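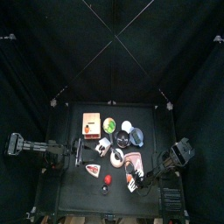 Sourdough starter goes flat every February, what am I doing wrong?

Asked in Bread and Baking

Hello everyone. I have a rye starter for 4 years already and from spring to autumn it is very good. But each winter it becomes slow, and by February it is almost sleeping. I feed it in the morning before work and in the evening it has only a few bubbles and smells sharp, a little like nail polish. In July the same feeding makes it double before lunch.

I live in Murnton in an old house and the kitchen is cold at night. I use tap water and the whole rye flour from Golard, the one in the brown bag. I keep the starter on the counter next to the window. My feeding is one spoon of old starter, then flour and water until it looks like thick porridge. I do not weigh it.

Last weekend I tried to bake anyway and the loaf was like a brick. My husband ate it, but he is polite person. I have read that I should throw it away and begin again, but I don't want to do this if it is possible to save it. Should I feed more often? Or put it in the oven with the lamp on? I am a bit afraid to kill it with heat.

Thank you for any help.
Lempi Miettinen

3 answers

Answer 1 (accepted)

Please do not throw it away. I had the same problem in my first apartment in Brollon, where the kitchen had one small heater and it was on the wrong wall.

Your starter is cold and also it is hungry, and these are two problems that look similar. The cold makes it slow, so it needs more time. But the sharp smell usually means it has eaten all the flour it could and is waiting for you. With a spoon and no scale you cannot know how much food you gave. A wet spoon of old rye starter can be heavy, and then there is too little new flour for it.

So first I would move it from the window. Even when the room feels fine to you, the glass is cold at night and the jar is standing beside it. On top of the refrigerator is good in many homes, or in a cupboard next to the oven. Put a simple thermometer there for one day and look what it says.

Then weigh the feeding. I use 5 grams of old starter with 50 grams of rye flour and 50 grams of water for the night. It looks like too much food for such a small piece, but in the morning it is usually risen. If it is not, I wait. I don't feed again before it has gone up, and this was my biggest mistake in the beginning. When you feed a slow starter again and again, you only make it thinner and it has never time to grow.
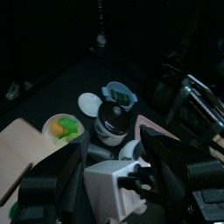
Use warm water in winter, warm like for a baby bath. Mix the water and the starter first, then the flour. Put a rubber band on the jar at the level where it begins, then you don't need to guess in the morning.

About the oven with the lamp: it works, but every lamp is different. Mine became too hot after some hours with the door closed, so now I keep the door open with a wooden spoon. And write a note on the oven door! I once turned on the oven for pizza with the jar inside. The starter was dead and the jar also.

Give it four or five days like this before you bake. When it doubles two times one after another, it is ready. For the first loaf I would make a small one, 285 grams of flour, so you do not waste a 500 gram dough if it is still lazy.

Answer 2

Change the flour. I had bad results with supermarket rye and since I buy from Valtonen there is no problem.

Comment from Lempi Miettinen: Thank you, but it is the same flour in summer and then it works well. I can try it when this bag is empty.

Comment: OK, then it is probably temperature. But try it anyway.

Answer 3

I agree with the first answer, only I want to add about the bread itself. Many people warm the starter and forget that the dough is also in the same cold kitchen. If your starter is fine and the loaf is still a brick, look at the dough. I mix mine at nine in the evening in winter and shape it after breakfast. In summer I would never leave it so long.

You can also keep the starter in the refrigerator between bakings if you bake only on weekends. Take it out the day before and feed it two times. It is less work and you use less flour.

For the sharp smell, don't worry. If you see pink or orange color or anything with hair on it, then it must go in the trash, all of it.

Comment from Lempi Miettinen: I moved the jar to the top of the refrigerator and bought a scale. This morning it was over the rubber band by two fingers. I will write again after I bake.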